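Plastby opens orders for Tarnotero wrist-view gripper kit

Two-finger tool set with built-in close-range camera is aimed at sorting, tagging and box-loading benches

CÁRDENAS, November - Plastby today opened orders for Tarnotero, a gripper and camera kit for small robot arms used in light handling work. The kit combines a two-finger electric gripper, a small camera fixed at the wrist and the Stullel control software, which runs on a standard desktop computer.

Tarnotero is meant for sites that handle flat or thin items: cards, tags, labels, sleeves and small packets. Such items lie close to the work surface and are hard to pick up with wide rubber pads or suction cups. The fingers supplied with the kit narrow toward the tip so that they can reach the edge of an item without touching what lies next to it.

"Most of the requests we receive are about the last few inches of travel," said Gerasimos Psarras, product manager at Plastby. "An overhead camera can find the bench and the bin. Once the arm is over the part, it often blocks that view. We moved the camera to the wrist and wrote the software around the picture it gives."

The complete tool weighs 515 grams, including the camera and cable. Finger opening can be set in software up to 60 millimeters. Stullel stores up to 20 pick routines, each with its own approach angle, closing speed and grip force. Routines are taught by moving the arm by hand and saving points, and can be changed later without teaching the full path again.

The camera picture turns with the wrist, so a bench may look steeply tilted during an angled approach. Stullel works in tool coordinates by default and does not need the picture to be level. Operators who prefer a level view can turn on a corrected display, which affects only the screen and not the motion.

Fikri Kusuma, who leads testing at Plastby, said the trial benches were set up with mixed surfaces on purpose. "Wood, dark matting and glossy white panels all return light differently," Kusuma said. "We kept the room lighting as it was and adjusted exposure in the software."

The kit ships with one gripper, two pairs of fingers, the camera, a cable set, a mounting plate and a one-year Stullel license. Delivery takes 8 weeks from order. Spare fingers and longer cables are sold separately. Orders and requests for a bench trial are handled by the Plastby sales office in Cárdenas.
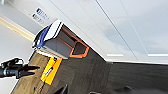
Bench trials use the customer's own parts and containers, including open-front boxes and trays. Plastby asks for samples of each item to be handled, along with a sketch of the bench showing the arm position and the direction of approach.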